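Clundport Conscript Rights Project – progress report to the Ghaffari Fund, second period

We're a little past the halfway mark and so much has moved since the last report! The plain-language guide to conscientious objection went out in June, and we printed 3000 copies for the first run. 1175 of those were picked up at the Pindell recruitment office alone, where the staff agreed to put them next to the official forms. The online version has been opened 3964 times.

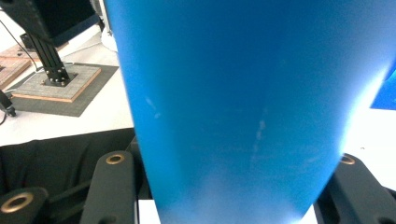
Ardalan Karimi wrote back after reading the draft that the section on appeals still assumes people know they have a deadline, and asked for it to go on the first page. We moved it – he was right, and the second printing will carry the change.

The legal clinic has now seen 17 people, most of them in their final school year and a few of them reservists with medical questions. Two appeals are with the review board. We can't share details, but both files were complete when they went in, and last year we couldn't say that of a single one. Ott Hunt has taken over the Sunday phone line from Roteck and it's running well (longer hours, fewer missed calls).

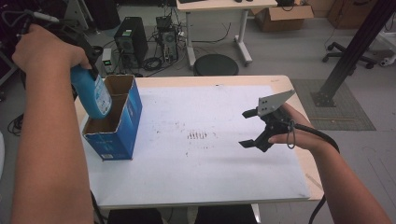 Our submission on alternative service is nearly done, and I'm excited about it. The draft bill still treats civilian placements as a penalty, with longer terms and no say in where people are sent. We are asking for equal length and a real choice of placement. Packing work deserves to count too, even a job as plain as holding a bottle over a divided cardboard box, if it's done for a clinic or a food bank. The hearing date isn't set yet.

Spending is on plan except for printing, which ran over. We'd like to move what's left of the travel line to cover it.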